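Juin, tard le soir

Levé à six heures, mal dormi. La fenêtre de la chambre ferme mal et le camion de la boulangerie est passé deux fois. Café, deux tartines, puis j'ai repris le cahier de courses là où je l'avais laissé. Je note tout depuis le mois dernier : ce que j'achète, ce que je mange, ce que je jette. Le mois de mai s'arrête à 60 euros de fruits et légumes, pain et fromage à part. Je pensais dépenser moins.

Au marché avant neuf heures. Les courgettes étaient petites et fermes, j'en ai pris quatre. Les abricots ne sentent encore rien, je les ai laissés. La vendeuse de Serra m'a dit d'attendre deux semaines pour les tomates, les siennes sont encore sous abri et elle les trouve fades. J'ai acheté des fèves à la place. Une heure à les écosser sur le balcon, pour un bol à peine rempli. C'est long, mais je préfère ça au repassage.

Midi : fèves, oignon nouveau, un reste de riz. Trop salé.

L'après-midi, j'ai rangé le bas du frigo. Au fond du bac, un demi-concombre devenu mou et un sachet de roquette noire. Les deux à la poubelle, et notés. Presque tout ce que je jette vient de ce bac, parce que je ne vois pas ce qu'il y a dessous. J'ai décidé de garder dehors ce qui supporte la température de la cuisine : les pommes, les pêches tant qu'elles sont dures, les poivrons si je les cuisine dans les deux jours. Le reste au froid, dans des boîtes, une seule couche. 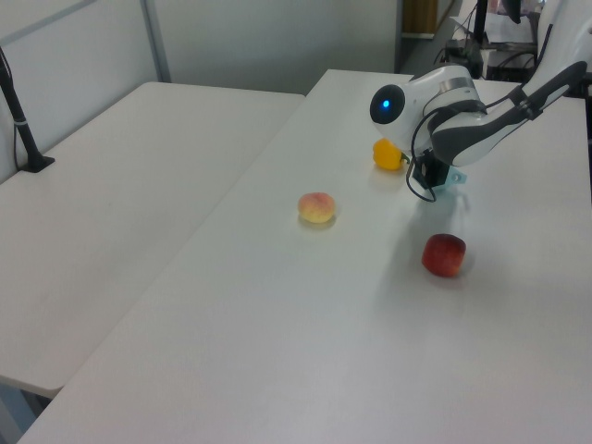 Viola Bianchini trouve que je me trompe pour les poivrons. Elle m'a répondu en fin d'après-midi, un long message. Chez elle ils se rident dès le lendemain quand il fait chaud, et elle les met au frigo dans un torchon, sans les laver. Elle dit aussi d'éloigner les pommes de tout le reste, parce qu'elles font mûrir ce qui est à côté. Pour les pommes, je le savais et je ne le faisais pas. Je les ai mises sur l'étagère près de la porte. Pour les poivrons, je vais essayer les deux façons.

Vers sept heures, appel de Jocelyn Doucette. Son jardin est en retard à cause des limaces, elles ont mangé toutes les salades repiquées en mai. Il me propose des groseilles pour la fin du mois si je viens les cueillir. J'ai dit oui. Il faudra retrouver les bocaux, ils doivent être à la cave, derrière le vélo.

Dîner : courgettes à la poêle, un œuf, du pain. Bien meilleur que midi. J'ai mis de la menthe, elle a repris dans son pot depuis que je l'arrose le soir.

Demain : racheter du vinaigre, descendre à la cave, rappeler pour la fenêtre.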